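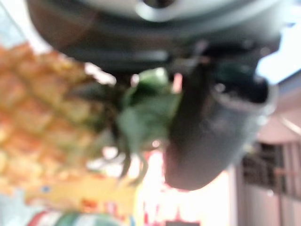 **Whole pineapple on the counter: how long have I got, and do I really have to cut the top off?**

**mbickerstaff**

Hi all, long-time reader, mostly over in the bread section. My sister-in-law came back from the warehouse store with a two-pack and gave me one, so I am now the owner of a big pineapple with its crown still on, and I've never bought one of these whole in my life. I'm a canned rings person! My mother was a canned rings person!

The skin is a nice golden orange with a bit of green left toward the crown end, and the leaves are still good and green. So is that ripe? Half ripe? I've got people coming for supper in 2 days and I'd love to do something with it that isn't just chunks in a bowl (although I will do chunks in a bowl if that's the right answer).

Also my neighbor swears you should twist the crown off right away and stand the thing upside down overnight so the sugar runs back through it. Is that real?

Maureen

---

**tallpaul_ohio**

If it's mostly gold, it's ready. Eat it tomorrow. Smell the bottom end: sweet and fruity means go, anything like vinegar or nail polish means you waited too long. They don't get any sweeter after they're picked, they just get softer and then they get weird.

---

**DotDawber**

Upside down does work, Maureen, and I'll die on this hill. I leave the crown ON and stand it on its leaves in a big mixing bowl so it doesn't topple. Overnight on the counter, cut it in the morning. The slices from the top end are noticeably juicier. My husband thinks I'm nuts but he eats them.

Dorothy

---

**tallpaul_ohio**

> The slices from the top end are noticeably juicier

Dot, I love you, but there's no way. It's a fruit, it isn't a ketchup bottle. The bottom is sweeter because the bottom ripens first. I did one upside down and one lying on its side last summer, same store, same day, and my kids couldn't tell which was which.

---

**DotDawber**

Your kids put ranch on watermelon, Paul. You told us so yourself.

---

**tallpaul_ohio**

One kid. One time.

---

**quiltsandpie**

Leaving the upside down business to you two. On the crown: keep it on until you cut. It makes a good handle, and once you take it off there's an open spot where mold can start. If you want to save fridge space, fine, twist it off, but then cut the fruit up the same day.

How I do mine: lay it on its side on a board with a towel under the board, cut off both ends, stand it up, and shave the skin down in strips following the curve. Don't go too deep trying to get all the eyes in one pass or you'll lose half your fruit. Then notice that the eyes run in diagonal lines, and cut a shallow V along each line. Takes me maybe ten minutes and it looks like something from a hotel breakfast.

Big knife, please. I tried it once with a little utility knife and still have the scar.

---

**mbickerstaff**

OK, I just went and smelled the bottom of a pineapple in my own kitchen like a truffle hog. It smells sweet! No nail polish. So tomorrow, then? What about supper though? Can I cut it tomorrow and hold it over?

And what knife does everybody use? Mine is a Golura chef's knife I got with grocery store stamps and it's not what you'd call sharp.

---

**quiltsandpie**

Cut it tomorrow, put it in a lidded container in the fridge, and it'll be perfectly good for your supper. Save the juice off the board and pour it over the top.

I use a long serrated bread knife for the skin. Since you're a bread person you must have one.

---

**SaltyPete**

Seconding the bread knife. It doesn't skid on that scaly skin the way a smooth blade does.

My unpopular opinion: buy a corer. I have the Seltholm one, the kind you screw down into the top like a big corkscrew, and it pulls the whole thing out in a spiral. Two minutes, and you get a hollow shell to serve it in, so your guests think you're fancy.

---

**DotDawber**

I had that same corer and gave it to the church sale. It leaves so much good fruit stuck to the wall, especially on a fat pineapple. And mine went in crooked every single time, so I got core in one side and nothing but air in the other. A knife is fine. People have been doing this with a knife forever.

---

**SaltyPete**

You scrape the wall with a spoon! That's the cook's share. I count it as a feature.

---

**tallpaul_ohio**

For supper: grill it. Spears, brown sugar, pinch of salt, squeeze of lime, hot grill until you've got marks on both sides. Vanilla ice cream. If it's too cold out for the grill, a cast iron pan does the same job. Do not stir and do not fuss with it.

If you want to cook it in the oven instead, upside-down cake is the only answer (and the only thing about a pineapple that should ever be upside down, sorry Dot).

---

**DotDawber**

Walked right into that one.

Maureen, if you do make the cake, pat the slices dry first. Fresh gives off a lot more juice than canned and you'll get a soggy middle. And don't try putting fresh pineapple in Jell-O, it'll never set. I learned that with 14 people in the house.

---

**leafy_linda**

Please don't throw out the crown!! Twist it off with a bit of a wrench, peel away the lowest leaves until you see a little bare stem, let it dry out for a few days, then pot it in something gritty that drains well. Sunny window. Mine is going into its third year and it's a great big spiky thing that I'm very fond of. No fruit yet but I live in hope.

---

**SaltyPete**

Mine rotted. Twice. Just putting that out there for balance.

---

**leafy_linda**

Too much water, I'd bet! Or you left some fruit on the stem. You have to get every scrap of it off.

---

**mbickerstaff**

You people are wonderful. Plan is: bread knife in the morning, V cuts if my patience holds, grilled spears for supper in the cast iron, crown in a pot for Linda's sake. And yes, Dot, I've got my biggest bowl out and it's going in there upside down tonight. I have to know.

Paul, what size do you cut the spears? And do you leave the core in?

---

**tallpaul_ohio**

Quarter it lengthwise, slice the core off each quarter, then three or four spears out of each one. Thick as your thumb. Any thinner and they fall apart when you flip them.

And you won't taste a difference.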